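Own Fewer Clothes, and Fold Them Yourself

The laundry service in Trukville charges by the bag, and for three years I paid it. I stopped in January. I don't think paying for help is wrong, and people with small children or bad backs should ignore everything I say. But for a healthy adult living alone, I think handing off the laundry is a mistake, and the money is the smaller part of it.

When clean clothes arrive in a neat stack, you stop looking at them. I had 41 shirts when I finally went through the closet. Several were worn through at the collar. Two still had their tags on. I kept buying more because I had no idea what I owned.

Folding fixes that. Each piece passes through your hands – you see the loose button and the thin elbow, and you remember whether you like the thing. I now do a load every 4 days, and it all gets folded on the bed.

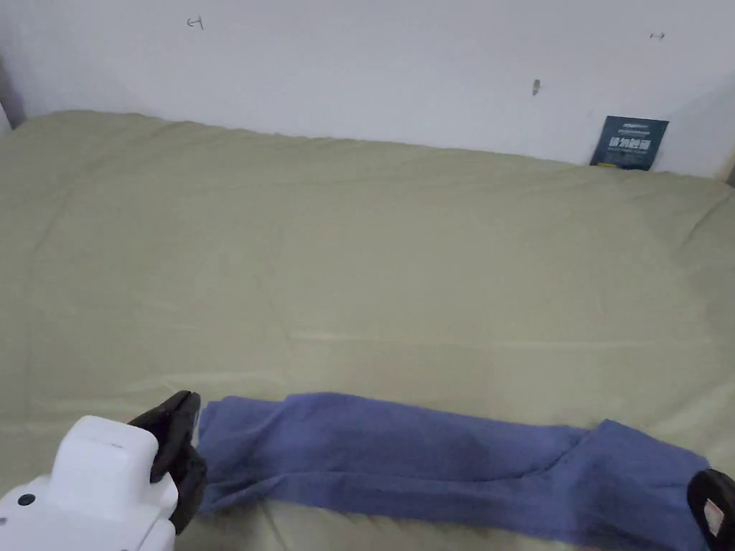
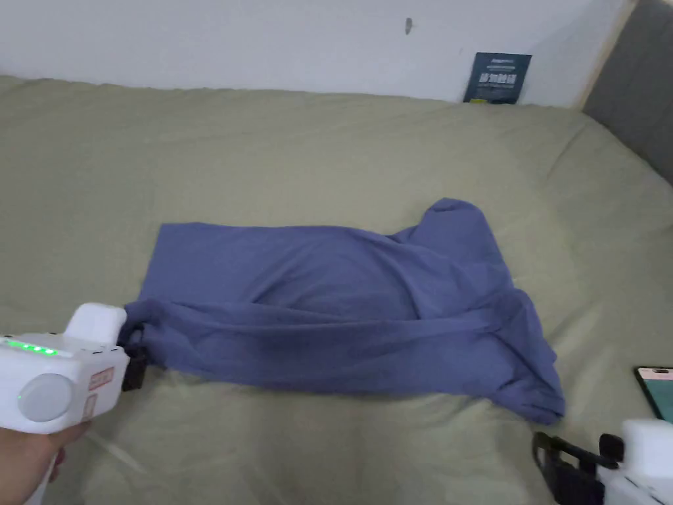 What about the time?

The usual objection is that an hour is worth more than the service costs. That holds if you would really work during that hour. I never did. I looked at my phone. My bill had reached nearly 1300 dollars a year, and I was spending it to free up time I then wasted.

The other objection is that folding is dull. It is. So is brushing your teeth. I don't see why every dull job has to be sold to somebody else.

I have given away more than half the shirts. The rest fit in one drawer, and I have not bought a new one since spring.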